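4.3 Comparing two finger sets on cloth

Run this check after fitting new fingers and before you change any controller settings. It uses one T-shirt and both Brundura grippers.

1. Set the wrist speed to 60 percent in the Clustach panel. Leave both arms at the same value.

2. Lay the shirt on the table and fold it partway by hand. Keep the near edge within reach of both grippers.

3. Bring the grippers to the two lower corners and stop. Check that the cables are clear of the wrists — a loop that catches will pull the fingers off line.

CAUTION: Keep hands off the table while the arms are enabled.

4. Close on the fabric, lift, hold for 7 seconds and release. Repeat 12 times with each finger set.

5. Write down every slip, and which side it was on. A slip on one side only usually means the finger tips need leveling (see 4.5).

NOTE: Thin cotton bunches when the fingers close too fast. Lower the closing speed before raising the force.

Grippers at the lower corners of a part-folded shirt:

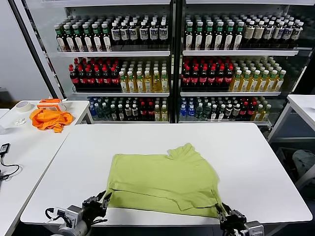
4.4 Saving the results

Save the log under the name of the finger set and restart the controller.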